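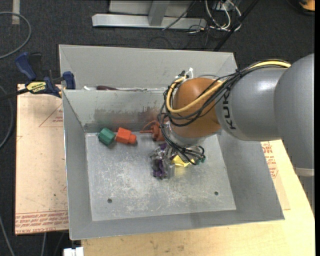 Going-out checklist for reporters at the Lillosow paper, with my comments

I redid this in September after our lot had covered the bridge march, the flooding at Praltdale and two very shouty planning meetings in the space of a month. The old version had 34 items and I'd bet a week's wages that most people stopped at the fourth. So I've cut it right down, and under each check I've put what I found when I went round the desks and the kit cupboard. Tick it, initial it, leave it in the tray by the door. If something's a no, write no. I won't shout.

BEFORE YOU LEAVE

[x] Someone on the desk knows where you're going and when you'll be back
Mostly good. The whiteboard gets used, although "out, back later" is not a time, and I've rubbed it off twice now. Put the street, please, and the name of whoever you're meeting. If the job moves, ring in and we'll change it for you.

[x] Phone charged, power bank charged, desk number saved
I tried all the power banks. Two were completely flat and one had a cable that only works if you hold it at an angle (you know the one, it has green tape on it). It's in the bin now. The new ones are labelled and live in the top drawer.

[ ] Press card in date
No! I looked at mine while feeling very pleased with myself about everyone else's and it had run out. If yours has gone too, send me a head-and-shoulders photo and I'll do them all in one go. Freelances as well – I know we've been slack about that.

[x] Check-in time agreed
For a march or anything after dark, we're saying every hour by text. One word will do. If we've heard nothing ten minutes after your time, the desk rings you, and if you don't pick up the desk rings whoever you're with. We had a go at this on the bridge march and it worked well, apart from me sending "alive" to my dentist.

[ ] Emergency contact up to date
Half the sheet was old. One person's contact was a flatmate from two flats ago. The sheet is in the locked drawer, ask me or Damir for the key.

CLOTHES AND KIT

[x] Shoes you can walk fast in
I'm not your mother. But I did the first hour at Praltdale in flat pumps and I was no use to anybody after that.

[x] Hi-vis for roadsides and floods, NOT for protests
People keep asking me this one. On a verge you want drivers to see you. In a crowd a yellow jacket can make you look like a steward or the police, and then you get all the questions and some of the temper. Plain coat, card on a lanyard with the clip that pops open if it's pulled.

[ ] First aid pouch complete
We own 8 pouches. I opened every one and three had plasters in them that were older than our work experience student. No foil blankets in any. An order's gone in, and until it comes, take the red pouch from the sports desk, which is properly stocked (well done, sport).

[x] Torch
All working. Head torches are better than the hand ones if you're trying to write.

WHEN YOU'RE THERE

[x] Two ways out
Do this before you take your coat off. At the Georgiev Hall meeting the organisers had let in 143 people and the sign on the wall says 124, and the side door had stacking chairs in front of it. We asked them to shift the chairs and they did, with some muttering. If they hadn't, I'd have wanted our reporter standing outside and getting quotes in the car park.

[x] Working in a pair where the job calls for it
I'd put marches, evictions and anything where we've had threats in this group. Your partner's job is to watch behind you while you're filming or looking down at your notebook. They aren't there to get a second set of pictures, however nice the light is.

[ ] Floodwater: stay out of it
A firm no on this one, I'm afraid. Somebody waded across Mill Lane to talk to a man on his doorstep. Lovely interview, ran on page three, please don't do it again. You can't see a lifted drain cover under brown water. Shout across or get his number.

[x] Knowing you can walk away
You can leave. You don't need to ring me first and you don't need a good reason. If your stomach says go, then go, and we'll run what we've got. I've never once been cross about a missed quote and I'm not starting now.

AFTERWARDS

[x] Text to say you're home
Everybody forgot this at first, me included, but it's got much better.

[ ] Abuse written down
Only two entries in the book, and I know for a fact there were more than that. Emails, comments, things yelled out of vans, all of it. Screenshot before you block. A single nasty message looks like nothing much, and then you line up five from the same account and it's a different conversation with the police.

[ ] Bags put back as you found them
Wet notebooks left in the flood bag. It smelled like a pond. That's all I'll say.

STILL TO DO

Press cards: me. First aid order: me. Emergency sheet: Damir. We're also trying out a check-in app called Plerodik on two phones, and I'll write that up separately once I've worked out how to stop it buzzing in council meetings.

I'll go through all of this again after the local elections, or sooner if something goes wrong.

Doina Kadrić, news desk

Comments

damir v: Sheet is done bar two freelances. Also the green tape cable was mine and I'd like it noted that it was fine.

Pat in features: Does the hourly text apply if I'm at the theatre? Reviews finish gone 10pm and it's a long dark walk to the station.

Doina Kadrić: Pat, no need during the show, but yes please to one when you come out and one when you're home. And get a taxi, we'll pay for it.

subs_desk: "initial it" – do you want initials on every line or just at the bottom?

Doina Kadrić: Just at the bottom!

Contact the news desk | © Lillosow news desk | Back to top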